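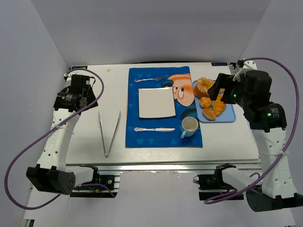

Stop grading the breakfast, grade the boring middle

Opinion - Sunday, May 25, 2025

Quick one this week, I'm behind on everything.

The new Yin results came out of the Barusthorpe lab and my inbox is full of people asking if two-arm imitation learning is "solved for tabletop." No. Good result though. I read the report twice, once properly and once on a train, and my complaint isn't with the numbers. It's with what we let the numbers count.

The setup for anyone who missed it. Two arms, one table, tongs, a placemat, a fork and a knife, a plate, a mug on a saucer, a tray with bread and pastries. Policy trained on teleoperated demos, 929 of them, all collected on the same kind of bench. Task is to serve a bun onto the plate. Success is a yes or a no at the end of the episode. Bun on plate, yes. They report 90 percent.

Fine. 90 is a lot. Two years ago I would have been thrilled with half that, and a sugar-topped bun isn't a wooden block. It squashes. It sheds. A croissant is worse, it has no side you can trust. Anyone who has tried to get a parallel gripper around pastry knows what I mean.

But a yes or no at the end is a terrible way to look at a task like this.

Think about what happens in between. Arm goes for the bun, misses, nudges the tray, goes again, gets it, drags a corner of the placemat, drops it on the plate. Yes. Other episode: clean grasp, clean lift, slips a finger's width short of the plate. No. Which policy do you want in your kitchen? I know which one I want and it's the one that scored zero.

The Yin report has this problem and half admits it. There's an appendix with failure types, it's good, read it. Regrasps get a line. Contact with things that aren't the target gets a line. Whether the fork is still where the fork was at the start - no line. And the fork is the entire point of having a fork there! Otherwise why set the table. Take away the cutlery and the mug and run the thing on a bare surface, you'd get a higher number and it would mean about as much.

I ran a version of this argument when Flonesau came out with their drawer benchmark and got told that partial credit is subjective. Sure, somewhat. Somebody has to decide how much a moved fork costs. But the yes or no is subjective too, somebody decided that a bun hanging half off the plate was a yes. (It's in the rubric. Look it up.) You just don't see the decision because it got made once, early, by whoever was writing the scoring sheet that afternoon.

What I'd like to see, and it is not much work:

Log everything that moved that shouldnt have. You have a fixed camera already. Compare the start and the end. A mug with liquid in it is a wonderful cheap sensor, use it.

Report attempts per success. One grasp and five grasps are different robots.

Publish the full set of rollouts, the ugly ones included. Stemness does this with every release and it has done more for my trust in them than any table they ever printed. Their last drop was 440 episodes, unedited, and I learned more from the bad ones in an evening than from a month of papers.

Then the tongs. A bench with tongs on it is a bench where somebody wanted tool use, and tool use is where the two-arm stuff should really shine. One arm steadies the plate, the other works the tongs. In the Yin report the tong variant gets 3 sentences and no success rate. I'd take a poor number over no number. If it's twenty percent, say twenty percent, I will write a nice column about it, promise.

I'm told there's pushback coming that all of this slows people down. Labs are small, resets are slow, someone has to put the bun back by hand every time. True, I've been that person, sugar up to the elbow. But you're already paying for the reset. The episode is already recorded. The extra cost is a script and a day of arguing over the rubric, and the arguing is useful, it's where you find out that two people on the same team had different tasks in their heads.

And to be fair to Barusthorpe, they released the bench drawings and the scoring sheet along with the result, which most places don't, and without the scoring sheet I couldn't have written any of this. So credit there. More of that please. The follow up is supposed to land in June, with new pastries and a second table layout. I'd swap both of those for one honest colum labeled "disturbed objects."

Comments open till tomorrow night, then I'm traveling.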